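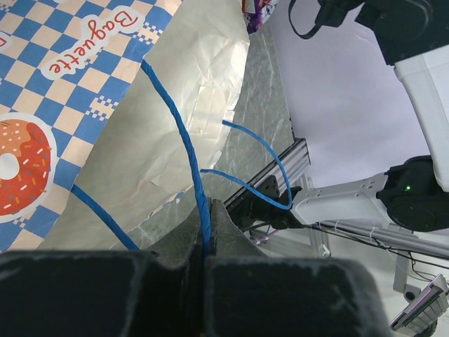 Slide 1. Bakery cloth, crumpled paper, blue cable.

Table covers for hands-on evenings
Notes for the Clumley talk, 20 minutes, questions at the end

Start with the cloth while people are still sitting down. Checkered, blue and cream, donut and the word "Baguette" on it. Point out that the lettering is upside down on the slide. A printed cloth has a right way up, and you have to decide who gets it. At Lornside we turn the print toward the people doing the work. Margit Björklund turns it toward the door so visitors can read it. Either is fine, but pick one before the tools go down.

Next, the paper. Say that it is creased and that the creases matter. A short end of cable can sit in a fold and you will pat the table all over looking for it. Flatten the paper with your forearm from the middle out. If it springs back, change it. Don't tape it to the cloth, the print can lift with the tape.

Clamp. There is a black plastic one on the table edge on this slide. Ask who uses clamps at home, wait for hands. Plastic ones are kinder to a painted edge than metal. Check them again after the break, people lean on them.

Now the blue cable. Talk about loops. A loop that hangs over the side gets caught on a sleeve and takes the cover with it. Long pieces go along the table, short pieces go in a dish when they aren't being used. Pass the sample around here. Get it back before moving on (lost it in April).

Say a bit about color. Blue on cream is easy to find. Blue on blue checks is harder, so we work over the plain part when we can. Rekha Bangera keeps a plain tray for this and it does the same job.

Water if needed. Next slide.

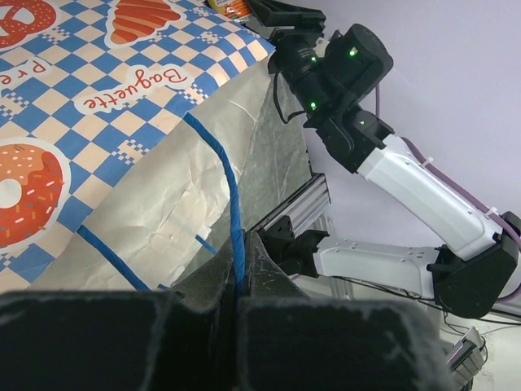

Does the cloth need to reach the floor?
It only needs to hang far enough to hold a clamp. A long drop gets stepped on and pulls everything sideways, so fold the extra back under the top.

Clearing up. Keep this part short, they will be tired.
Tools first, then long pieces, then short ones. Lift the paper by the corners so the scraps run to the middle. Shake the cloth outside. Roll it with the print facing in, the fold lines on ours from the Poduval hall never came out.

Storage. Ours is on the Ponis shelf under number 3249. Read the number out twice, someone always wants to write it down. Two covers per table, one in use and one dry.

Ask for questions. If there are none, show how to fold a corner under a clamp, then hand over to Margit for the tea.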